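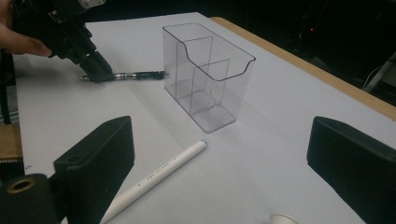 # Pens Upright: A Small Study of a Two-Part Desk Organizer

Group report, Jade Grewal and Xolani Ntuli. Adviser: Laurier Després.

## 1. Why we chose this topic

In our study room the shared desks are always full of pens. A student arrives, pushes the pens of the last student to one side, and begins to work. In May we asked our classmates what they dislike most about the desks, and many of them wrote the same word: pens. Our course asks for a project on a daily object, so we decided to study a simple organizer and how a person puts things in it.

We wanted to answer two questions. Is one divider enough for a desk with few objects? And which shape of wall makes it easier to bring a pen in from the side?

## 2. The organizer

We used a clear acrylic organizer with thin walls. The back wall is high and the front goes down in a smooth curve. A transparent divider makes compartments inside. We compared it on paper with the catalog drawings of two other models, the Osmont and the Lukix, which both have a straight front.

Clear material has a good side and a bad side. You can find your pen without lifting anything. But the divider is difficult to see on a white table, where its edges are only thin gray lines. Sze-wing Chow, who read our first draft, told us that she would put a strip of colored tape on the divider. We did not test this idea, but we think it is good.

## 3. Rules for the tidying

We kept the rules short:

- The table has a white surface and only the objects of the task are on it.
- The organizer stays near the middle.
- A pen must finish standing, with its tip above the rim.
- A pen and a small object do not share a compartment.

The third rule caused the most discussion. Garnet Lachance thought that a pen lying down inside should be accepted also, because it is no longer on the table. We did not agree with him. A pen that lies in the bottom takes the space of everything else, and it is slow to take out again.

## 4. What we observed

A pen that begins flat on the table must be turned before it can go in. This turn is the difficult part of the work, much more than the carrying. If the pen is held near its middle, the long end can touch the divider. We found it better to hold it closer to one end and come over the low front wall.

Small objects are easier, as their direction is not important. They can be released low, inside the compartment, and they do not roll if the compartment is narrow.

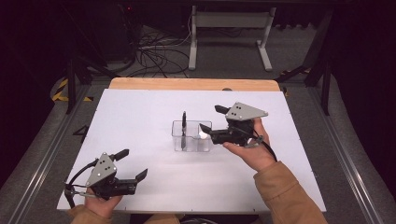 Osmont Hall, 2023-07-28

With the black pen standing in the left compartment and the white object in the right one, each side has its own use and the rules of section 3 are respected. The pen is tall enough to be seen above the rim, so a person who looks for it does not need to search. The white object sits low, and in an organizer with dark walls we think it would be easy to forget.

The curved front was the part we liked most. It gives the hand more room than a straight wall of the same height.

## 5. Limits and next work

We studied only one organizer and very few objects. Heavy pens may behave in a different way, and we did not try scissors or a ruler. We also cannot say if our classmates would keep the order after the first week.

If we continue, we would like to compare a model with 2 dividers, and write a one-page guide for the study room. Xolani has already begun a drawing of it.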